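Notes for the repair evening talk, Shiuli Dewan, 2/27/22

Hello everyone, thanks for coming out. I'm talking for twenty minutes about sorting a shed, and I'll try to leave time for the raffle.

Start with my own mess. When we moved in January I had 155 jam jars of screws, and I couldn't find a single one that fitted the gate. Piyumi Bhuiyan lent me her label maker and I went a bit mad with it – even the kettle got one. (Pause, let them laugh.)

So, first job is to get everything off the shelves and sort by what you're mending, never by size. Gate things together, bike things together, plumbing bits well away from both.
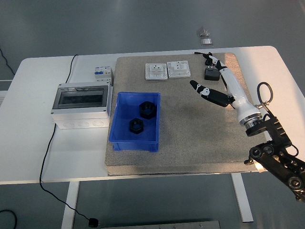

How long does a normal shed take? Two afternoons if you're on your own, and one if a friend keeps you from reading old newspapers.

Next bit, money. I spent 300 pounds on fancy drawers from Plurnel and I've used four of them. Wait for the groans! The rest are in the loft. Save your cash, wash out some ice cream tubs and see what you really reach for over a month.
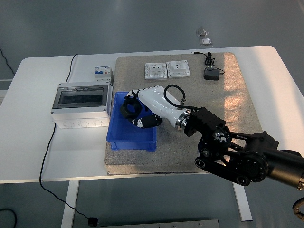

Labels go on the front, in big letters, and write what the thing is for. Mine say "gate" and "back tap" and, I'm afraid, "mystery". For anything chunky I'd go for an open plastic bin like the blue one up there, as you can get your fingers straight in without fighting a lid. Small screws still want a jar.

Then questions, and remind them the tea urn goes off at nine.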